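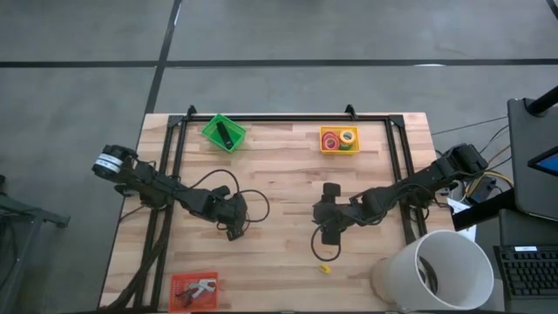

I have now spent 43 evenings trying to decide which fingers to put on the end of two arms, and I would like some of them back.

The contest is between the stock Ocampo fingers, which are stubby and flat and came in the box, and a long tapered pair from Purkatia that cost me 90 dollars and a month of checking the mailbox. Agnes Dalen, who has strong opinions about grippers and lends them out freely, told me to stop reading forum posts and just pick things up with both. So I did. Office junk, mostly, because I own a lot of it.

The Ocampos are dull and dependable. Anything with two parallel sides, they hold. Anything thin and flat, they shove around the table like a cat with a receipt. They also slip on tape if you grab it by the outside, and I grabbed it by the outside for most of a Monday before trying anything else. 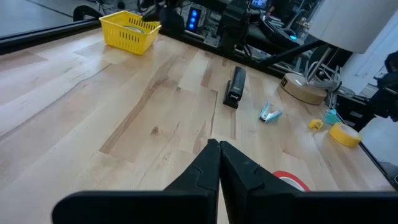
Tapered tips are a different sort of annoying. They close to a nice clean seam, and the notches along the inner edges give you something to bite with, but you have to aim. A stapler lying lengthwise to the gripper is the easy one: come down, straddle it, squeeze. The teal staple remover on its side next to it is my nemesis, all slopes and no good place to grab, and it has beaten every finger I own.

Then there's the controller. I moved everything over to Ustell in December on the theory that the old one was laggy. The old one was fine. My hands were laggy. Ustell did come with a log file, so I can report 127 failed grasps with one set of settings and a lower number with another, and I changed two things at once, so please don't ask me which one helped.

Wrist camera next. Agnes wants me to try the Odusero one before I buy anything else. I've already got a cart open in another tab with fingers in it.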